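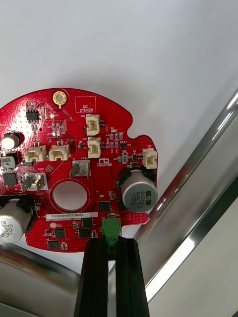
4 min read

Week 5 handout: hub motors, or why your bicycle now has opinions
By Nisha Rastogi, November

Last week we left the rider at the bottom of the hill. Today we help, up to a point.

1. Where the push comes from

A hub motor lives in the wheel. A mid-drive lives at the cranks and pushes through the chain, so it gets to use your gears. Most arguments about e-bikes are arguments about that sentence, conducted at length by people who own one kind.

Direct-drive hub: no gears inside, heavy, quiet, can feed a little energy back when slowing. A little. Students every year want to ride downhill to a full battery. Do the energy balance first and then come see me.

Geared hub: smaller and lighter for the same torque, with a clutch so it coasts freely. The clutch also means no regen. You may not have both, although the Rosex brochure I handed out implies that you may.

2. Cadence sensor vs. torque sensor

A cadence sensor knows that you are pedaling. It does not know whether you mean it. The Balden commuter we rode in the parking lot works this way, hence the lurch, hence Tien-fu's hedge.

A torque sensor measures how hard you press and scales the assist to match. It costs more and feels like having better legs. For the homework, assume the assist is proportional to rider torque with a gain of 2, and ignore lag. Real controllers do not ignore lag. You'll meet it in the lab.

3. Power, briefly

Electrical power in = volts x amps. Mechanical power out = torque x angular speed (radians per second, please, I am begging). The difference is heat.

Worked problem: the controller draws 5 A from a battery holding steady at 50 V. Input is 250 W. The wheel delivers 200 W. Efficiency is 80 percent, and the other 50 W is warming up a hub with nowhere much to put it. Now climb slowly for a long time and guess what happens to the windings.
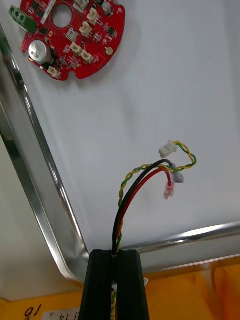

Terminals and a small connector on their leads.

4. Reading for next time

Triệu, chapter 2, skipping the history of the tricycle unless you're into that. Also the Grukside controller manual, which has been translated at least twice and came back changed. Bring a calculator. Phones count if they stay face up.

Comments (3)

tfp: It was a small hedge. Tien-fu Pan

gearhead_lu: Is the gain on top of the rider's own torque, or does it include it?

Nisha Rastogi: On top. Rider puts in 1, motor adds 2, wheel thinks it's 3. I'll fix the wording.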